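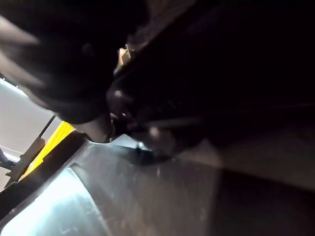
Week 7: Reading a receiver's stat line

Okay, last week I got carried away with blocking schemes and we ran out of time, so I'm starting with the leftovers. Bring the Trunbridge sheet again, please!

Take the wide receiver from the Jistdale season. He finished with 765 yards, and most of you wrote "good year" in the margin and moved on. Fair enough, but look at the catches column. He had 70. Divide it out and you get just under 11 yards a catch, so he's a short-route guy who got the ball a lot (my favourite kind, I'll admit).

Now check games played. It's 14, so five catches a game. Put that beside the Preltaria receiver, who has fewer catches but a much fatter average, and ask yourself who the defence worries about on third and long.

Drops aren't on the sheet. Cuervo's scorers never recorded them, which drives me up the wall.

For the tutorial: work out yards per game for both players, then write a paragraph on which one you'd draft first. I don't mind who you pick. Show your arithmetic.

Targets versus catches is next, chapter 7 of the reader.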